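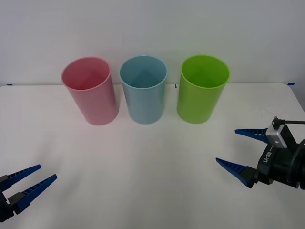 About Guvden

Filed under: Company, Classroom & Table Games

8/12/23 by Guvden Staff

Guvden sells tabletop sorting and cup games for preschools, after-school programs and families. We started in a rented storefront on Manole Street with one product, a set of plastic cups and a bag of small things to put in them. The line is longer now, but the cup set is still what most customers know us for and still what we ship the most of.

The standard set is called Udunard. It has three plastic cups – pink, light blue and lime green – and an assortment of small pieces to sort, drop, hide or carry. The cups have no lids, handles or printing. Teachers asked us early on to leave off numbers and cartoon faces, so that the same cups could be used for a color lesson in the morning and a guessing game in the afternoon.

We picked the three colors after trying a larger group of them. Red and orange were hard to tell apart under some classroom lights, and the first yellow we tried looked almost white on a pale table. Pink, blue and green held up best. The green is brighter than the other two, and small children tend to reach for it first. If you are teaching turn-taking, you may want to move it to a different place in the row between rounds.

Our pieces are small, light and easy to replace. They include balls, blocks and felt shapes. Some pieces are packed one by one in clear film to keep them clean in storage, and an adult should unwrap those before play. The sets are meant for children five and older, with an adult at the table. Younger children should not use the small pieces. 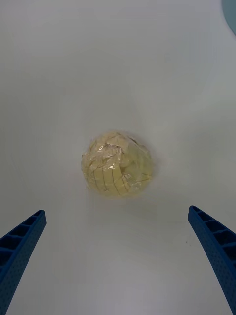
Does the plastic wrap have to come off before a piece goes in a cup?
Take it off for any game played by children. Adults who are only checking that a set is complete can leave the wrap on until the pieces are needed.

Everything is checked and packed in our own workroom. A set goes out only after the cups have been stood up on a flat table and looked over for cracks, rough rims and bases that rock. Cups that fail are pulled and go back to the molder for recycling. Pieces are checked separately and added last. We do this by hand, and in June, when the orders for the new school year begin, it takes up most of the working day.

The workroom is plain. We like white tables for the checking because marks on the cups are easy to see against them. Supplies are kept on shelves along the hall, with the spare cups sorted by color. Customers who live nearby can pick up orders at the front counter, though we ask them to call first. The counter closes at 5.

Besides Udunard, we make Tililach, a set of printed activity cards that can be used with our cups or with any others you have in the kitchen. The cards cover color matching, left and right, counting aloud, and simple memory games. There are 73 cards in the box, and the instructions are kept to one side of each card. A smaller pack of 13 cards is sold for families who want to try a few games first.

Guvden is a small company and we intend to stay that way. We do not sell through large stores. Orders come to us directly by phone, by mail or through this site, and the person who answers has usually packed a few boxes that day. Schools can pay by purchase order. Replacement cups are sold singly in all three colors, so losing one does not mean buying another set.

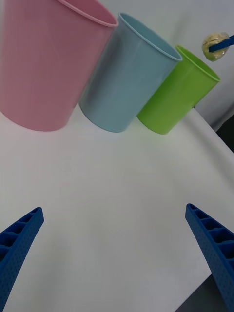

How far apart should the cups be placed?
For first games, leave a few inches between them so a child can reach one without knocking over the next. Older children can work with the cups closer together, and several of the Tililach cards call for them to be nearly touching.

Wash the cups by hand in warm water with dish soap and let them dry upside down on a towel. They can be stacked for storage once they are dry. Felt pieces should be spot cleaned only.

Returns are accepted on unopened sets. If a cup arrives cracked, tell us which color it is and we will mail a new one. You do not need to send the old one back.

73 shares | 2 comments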